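Week 6 handout: Reading a nutrition trial without being sold to

Read this before the discussion section. It goes with the lecture on infant and adult fat metabolism, but most of it applies to any feeding study you will meet in this course, and to a good many you will meet in the supermarket.

1. Where we left off

Last week we covered how dietary fat is broken down by lipases in the stomach and small intestine, packed into micelles with bile salts, and taken up by the cells lining the gut. You should be able to draw that pathway from memory. If you can't, go back to the week 5 notes first, since I will assume it from here on.

The textbook account is well supported. Trouble starts when somebody takes a step in the pathway, finds a substance that changes it in a dish, and claims that people who eat the substance will be healthier. There are at least four separate claims folded into that one, and the evidence for each is usually of a different quality. The first is that the substance does something to cells. The second is that enough of it survives digestion to reach those cells. The third is that the change is large enough to measure in a living person. The fourth is that the person is better off for it. A press release will normally have data for the first and adjectives for the rest.

2. This week's case: the Kirska oat fiber study

Kirska is a processed oat fiber, sold as a powder to be stirred into breakfast. The trial we are using enrolled 136 adults with mildly raised LDL cholesterol and ran for 12 weeks. Half got the powder and half got a powder made from refined starch. The paper is in the course folder along with the supplement. Read the supplement. It is longer and duller than the paper and contains most of what you need.

The headline result is that LDL fell in the fiber group. I have no great quarrel with that. Soluble oat fiber lowering LDL is one of the better supported findings in nutrition, and a trial that failed to find it would be more surprising. What I want you to look at is everything the authors then hang on it.

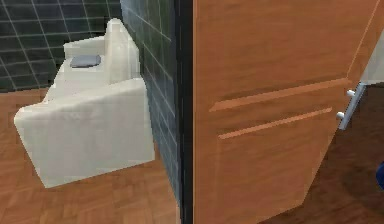 Start with the control. Refined starch is a poor match for oat fiber in taste and thickness, and anyone who has stirred a spoonful of each into yogurt could tell you which was which. The authors call the trial double-blind. They did not ask participants at the end to guess their group, so we can't check. For a blood measurement this may matter less than it does for, say, a questionnaire about bloating. It still matters if people who believed they had the real powder also cleaned up the rest of their diet.

Then look at the diet records. Participants filled in a three-day food diary at the start and at the end. Three days out of 12 weeks, chosen by the participant, written down by the participant. Food diaries underreport energy intake, and they do so unevenly: people leave out snacks and alcohol more readily than they leave out salad. The paper states that "background diet did not differ between groups." What they showed is that the diaries did not differ between groups.

3. Endpoints, and how they multiply

The trial registration lists one primary endpoint, change in LDL. The paper reports on 20 outcomes. Among them are fasting glucose, three measures of inflammation, waist size, a sleep score, and something called "morning vitality," which I have never seen in another paper and hope not to see again.

Do the arithmetic. If you test 20 unrelated outcomes at the usual 0.05 cutoff, and the treatment does nothing whatsoever, you expect one of them to come up significant by luck. The chance of getting at least one is 1 minus 0.95 to the 20th power, or 64 percent. In real data the outcomes are related to each other, so the exact figure will be different, but the general point survives. The authors found two significant results besides LDL. One was the sleep score. There was no correction for multiple testing, and the sleep result made it into the abstract.

I am not accusing the authors of anything. Reporting many outcomes is fine and I'd like more papers to do it. Picking the ones that worked and putting them in the abstract without saying how many were tried is a different activity.

Terms to know for this section: primary endpoint, secondary endpoint, surrogate marker, multiple comparisons, per-protocol analysis, intention-to-treat analysis.
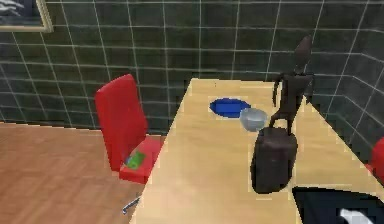
Delyth Prothero

4. Who dropped out

Students skip the flow diagram. Please don't. In this trial more people left the fiber group than the starch group, and the most common reason given was stomach discomfort. The main analysis is per-protocol, so those people are gone from it. The intention-to-treat analysis, with everybody counted in the group they were assigned to, is in a supplementary table, and the LDL effect there is smaller. It is still an effect. It just isn't the one in the title.

Ask yourself which number you would want if you were a doctor deciding whether to suggest the powder. Your patients will include the ones who stop taking it.

5. The Darnetti follow-up

The second paper, from the Darnetti group, is observational. They followed 471 people who said they ate oats regularly, compared them with people who said they did not, and found fewer heart problems among the oat eaters. It gets cited alongside the Kirska trial as though the two supported each other.

They measure different things. The trial gave a processed fiber at a fixed dose. The follow-up asked people whether they ate oats, which might mean a bowl of porridge or a cookie. People who eat porridge also tend to smoke less, exercise more and see a doctor more often. The authors adjusted for smoking (yes or no) and for exercise (low, medium, high). Adjusting for a crude version of a variable removes a crude amount of the confounding. What's left over is called residual confounding, and you should expect to see it in nearly every diet and disease paper you read this year.

Lowri Morris will run the discussion on this one. She is kinder to the Darnetti paper than I am, and thinks the dose-response pattern in their second figure deserves more credit than I give it. Argue with both of us.

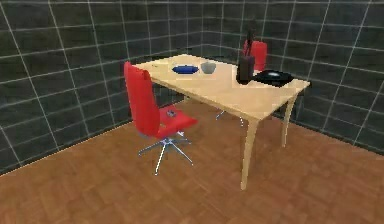 A word on dose-response, as it is bound to come up. If more of a food goes with less of a disease, in steps, that is usually taken as a sign of cause. It can be. But if the confounder also rises in steps, you get the same staircase. People who eat oats daily may be more careful in general than people who eat them once a week, who may be more careful than people who never do. The pattern alone won't separate the two explanations.

6. Funding

The trial was paid for by the company that sells the powder. This is disclosed, properly, at the end. Some of you will want to stop reading at that point, and I'd ask you not to. Company money does not make a result false, and in nutrition there is often no other money on offer. It should change where you look. Look at the choice of comparison, the choice of dose, which outcomes got promoted, and whether the registered plan matches the published one. You have now done most of that.

By the same token, public funding is no guarantee. The Ruddock salt study we read in week 3 had no industry money in it at all and was the weakest design of the term so far.

7. For discussion section

Bring one page, typed, covering the following.

State the claim in the Kirska abstract in your own words, in one sentence, with no word in it you couldn't define.

Find the registered primary endpoint and the intention-to-treat result for it. Give the table number.

Name one confounder in the Darnetti paper that they did not adjust for, and say which direction it would push the result.

Suggest a better control powder. "A placebo" is not an answer. Say what it would be made of, and how you would find out whether people could tell.

Pages over the limit will be read as far as the limit. The Skorkside data set for next week is already in the folder, but the column labels are wrong in the second sheet, so wait for the corrected version before you start on it.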